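Navthorpe Residents' Association
Minutes of the June meeting, held in the upstairs room at the library

Start: 7:05 p.m.
Chair: Ottilie Lehner
Minutes: Florian Rüegg
Apologies: received from both households at the mill end

1. Minutes of the last meeting

Accepted with one change. Item 4 said that the county "will" repaint the crosswalk at Lesau Street. The county's email says it "hopes to." The chair asked that the minutes stop being more cheerful than the letters they are based on.

2. The parking app

The town office wants our view on Tuduseo, the phone app that would replace the coin meters on the square. A four-page leaflet had been sent out beforehand. Members had read it and most were not impressed.

The leaflet says drivers will "save time." It does not say how much, or compared with what. F. Rüegg pointed out that paying a meter takes two coins and no password. A member from the bakery side asked what happens when a phone is dead. The leaflet has no answer. Another member asked who gets the fee added to each payment. The leaflet calls it a "convenience charge" and leaves it there.

One member spoke in favor. She already uses a parking app when she visits her son and has had no trouble with it. She also said that two of the meters have been jammed since winter, and that it was a bit rich to defend them. This was taken as a fair point.

Agreed: we are not against the app, but we want at least one coin meter kept on each side of the square. F. Rüegg to write to the town office.

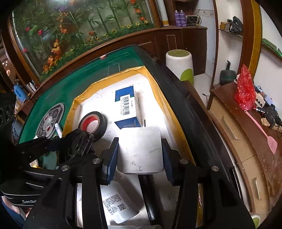
3. Drainage on Schnyder Lane

The lane flooded again after the spring rain. The town's reply, read aloud, says that the drain was "inspected and found to be performing as designed." The chair wondered what it had been designed to do.

The quote for a new grate and a longer pipe has not changed. The town has offered to pay part of it if residents put in $500. Several members felt that a public lane should be fixed with public money. Others said they had been right about that for years and still had wet cellars.

Vote put off until we have the offer in writing, with a start date in it.

4. The boundary stone

The heritage group would like a sign beside the old stone at the bottom of the lane, giving its date as 1718. F. Rüegg asked where the date comes from. It comes from the town brochure. The brochure, as far as anyone present could say, got it from the previous brochure. The stone itself is too worn to read.

Agreed: we will support a sign that says "old boundary stone." We will support a date when somebody shows us a record of it. 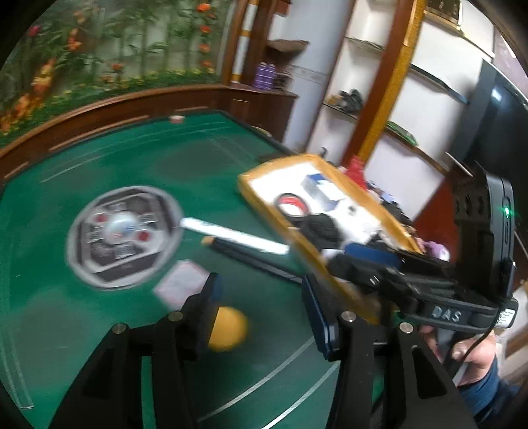 5. Money

Balance stands at $204. Room hire of $50 is due before the next meeting. The chair noted that this leaves us well short of the drain money, whatever we decide about it. A bake sale was suggested. The last one was discussed at some length and the suggestion was withdrawn.

6. Other business

Speed sign: still flashing at parked cars. Reported for the third time.

Hedge by the bus stop: cut, though only on the side facing the road. To be raised again.

Newsletter: items to F. Rüegg by the end of the month. Please keep them short.

Next meeting: same room, 7 p.m. The town office has said it will send someone to speak about the app. It said so last time as well.

Meeting closed at 8:40 p.m.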